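4.2 Does the one-piece mailer save time?

Makers of one-piece folding mailers claim that anyone can put one together in seconds, with no tape and no training. We found little to back this up. The figure most often repeated in the trade comes from a Plomeo sales sheet, which gives no sample size and does not say who did the folding. Hrynyshyn's later count of 1284 boxes at the Nechyporuk packing room is better, but it timed only boxes that were finished. Spoiled blanks and boxes set aside half done were left out, and those are the slow ones.
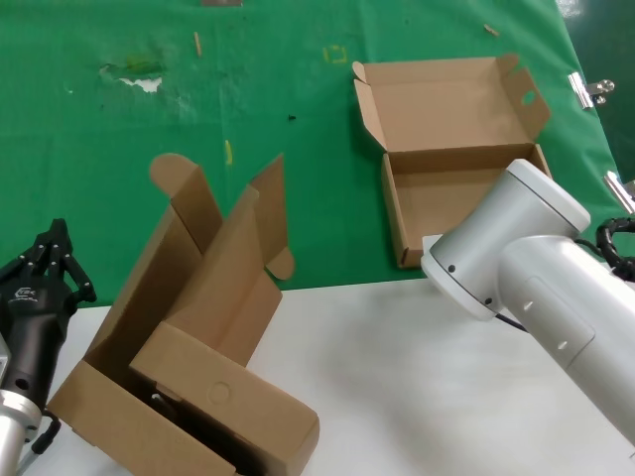

Figure 3. Folding cardboard mailers, one formed and one partly folded.

The trouble with a single time per box is that it treats folding as one act. We split it into stages and asked where packers stopped or went back. A tray with its lid still standing open was often logged as complete, although the tuck flap and the dust flap had yet to go in. The box on the green surface in Figure 3 is at that point: the tray is formed, the lid leans back, and both side flaps of the lid are free. The one in the foreground, with its panels at several angles, would not have been logged at all. Under the Hislow rules, then, the first scores full marks and the second vanishes from the record.

Of the 2959 blanks handed out in our own trial, 171 were never closed. We doubt that this is all down to careless hands – score lines varied between batches, and we did not control for that. Nor can we say that the Trisusach blanks were better, as their supplier suggested, when most of them were folded on a Friday by the same two packers.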